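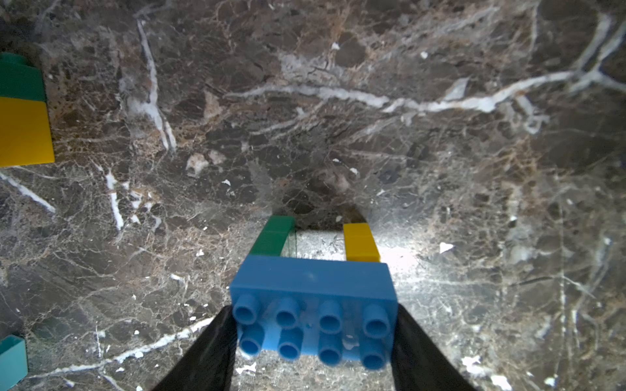
A blue brick in the gripper at the Tarkero open day.

5 min read

Tarkero opened its workshop to visitors in October, and I went along with one question. I wanted to know if a machine could tidy a living room floor yet. I have two small children and would pay good money for one.

The workshop is on the first floor of a former printworks, up a flight of stairs with no lift. Coffee was in the corridor. There were 21 names on the sign-in sheet when I added mine, most of them from other firms by the look of the email addresses.

The first talk was by Vashisht, who make software for warehouse picking. It was mostly slides. Their point was that a warehouse can be arranged to suit the machine and a home can't, and so their customers are all warehouses. They hope to try a hotel laundry next year.

After that we went through to the block work. Toy bricks are a fair stand-in for household clutter. They come in different sizes, they end up on their sides, and some are stuck together when you want them apart. The tabletop is polished dark marble with white veins all over it, and it takes a reflection. I asked if that made things harder and was told that shiny surfaces are a nuisance for any system that works from cameras.
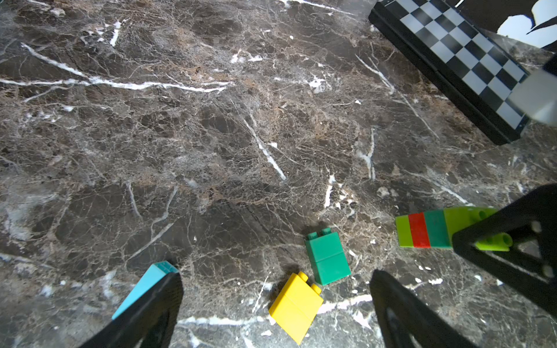 Yellow and green bricks between the fingers, with a longer bar of joined bricks to the right.

Picking up a single brick is the part most firms will now show you without much worry. Two fingers close on the ends and that is that. Joining bricks is harder, as the studs have to line up and then the push has to be straight. Pulling them apart needs one piece held still while the other is moved, and people do this without thinking by using both hands.

I asked what a home version would cost. The answer was that there isn't one. The gripper fingers alone wear out, and Tarkero reckon on replacing a pair after 2,000 grasps. At our house that would be a few weeks.

Sokau had the room next door and were talking about shop shelves. They have three machines on trial in small supermarkets, filling gaps overnight. Tins and boxes go well. Bags of salad do not — staff still do those by hand, along with anything that has fallen over at the back.

I went back to the bricks before leaving. Sorting a mixed lot by colour or size is closer to what I need than building with them, and it means dealing with whatever else has been left among the toys.

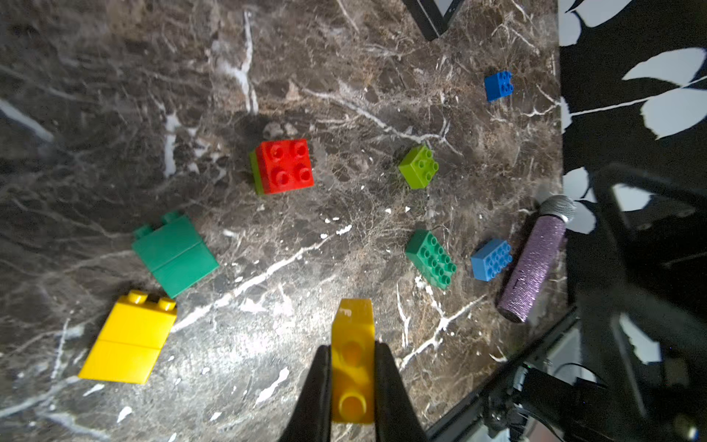

Ashok Goel thought I was asking the wrong thing. He said a machine that takes an hour over a toy box is fine if everyone is asleep, and that he would put up with a slow one long before he would trust a fast one near his stairs.

My own answer after the visit is not yet for the floor, and perhaps for a table. Kurkotance are holding a similar day in spring with laundry folding on the programme, and I have put my name down.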